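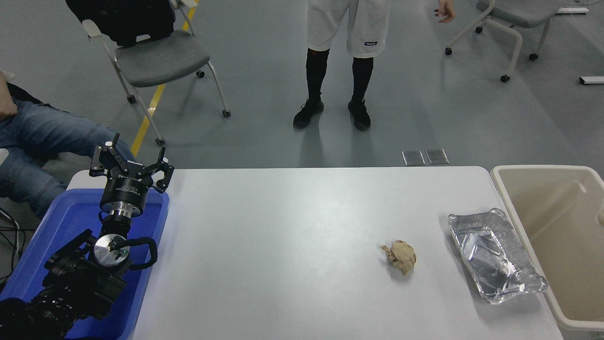 Saturday at the Trestent Games Fair

The Trestent fair is in its second year at the old exhibition hall, and it ran on October 21, 2023 with doors at nine. I took the early train and was in the queue by half past eight. The organisers put final attendance at 3,069, up on last year, and the aisles by the food counters felt it.

There are no awards here and no keynote. Developers pay a flat $200 for a table, or $400 for a corner spot with power for more than one machine, and that's the whole pitch. Most of the games I tried were a long way from finished.

Brovik

Brovik had a corner spot and the longest line of the morning. Their game is a side-on mining sim where you dig down through a frozen lake and haul ore back up by winch. The demo runs 15 minutes and ends at the first cave-in. Controls were fine on a pad and awkward on a keyboard. The studio had an earlier build out in August, and the winch is much faster now — too fast, I thought, as it takes most of the worry out of the climb. No price yet.

Sunen

Sunen is a two-player puzzle game about lighthouse keepers on opposite shores. You signal each other with coloured lamps and can't talk in the harder levels. I was paired with a stranger and we cleared four rooms before getting stuck on the fog one. The colours are hard to tell apart on a dim screen. The team said a colour-blind mode with shapes is planned for launch.

Papadopoulos

A deli management game, named for the family that runs the shop in it. You slice, wrap and argue over credit with regulars. The writing is good and the font is tiny. I played standing up at a laptop and had to lean right in.

Getting there

The hall is a ten-minute walk from the station. Parking filled before ten. Coffee was $5 and the line for it was slow, so bring a thermos. The upstairs room with the board games was quieter and had chairs — I wish I'd found it before two o'clock. The lift was working, but the sign for it is behind the coat check.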